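Clarside Trim Shop: The Gray Parts Gallery

September has been all about the long gray moldings, and I could look at these things for hours! Tadeusz Gajewski and I have been sorting the Damach order, 113 pieces in 4 lengths, and we kept stopping to admire the backs of them. Everybody sees the smooth side. The good stuff is underneath.
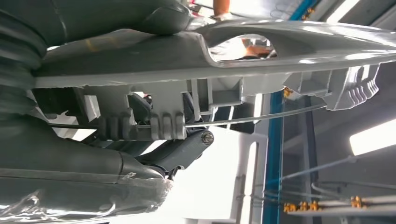

Long gray molding, at the steel table end of the shop.

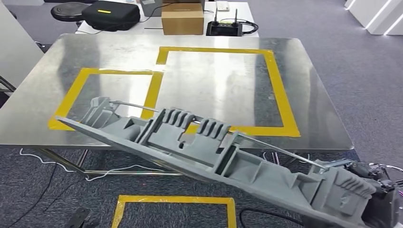

Sorting is my favorite part of the job (really!), and it goes so much better now that Emilian Lazăr has talked us into marking out our surfaces. Each kind of part gets its own spot and we all know where to reach. The two yellow tape rectangles on the steel table, a larger one and a smaller one side by side, are just the sort of thing I mean, and the tape is bright enough to find before my first coffee. The ribs and the comb-like slots on the back of the molding are what I always check first, running a thumb along each set for rough spots. Next up is the Urrutia batch, nearly 1,565 clips and end caps, and I can't wait to open the boxes.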